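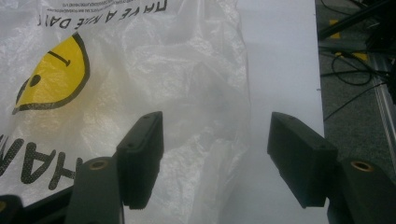 Call for Participants: Household Packaging Diary Study

Skultent is recruiting adults in Padilla to record the plastic bags and wrappers entering their homes. Participation lasts four weeks and takes 9 minutes per day. Entries are made on paper forms -- no phone or app is required.

Eligibility
Age 18 or over
Main grocery shopper in the household
No paid work in packaging or retail in the past two years

Payment
$60 on return of the completed forms. Partial diaries are not paid.

To apply, write to Rosalinda Calimlim, Study Coordinator, by May 23, 2025. State household size and preferred start week.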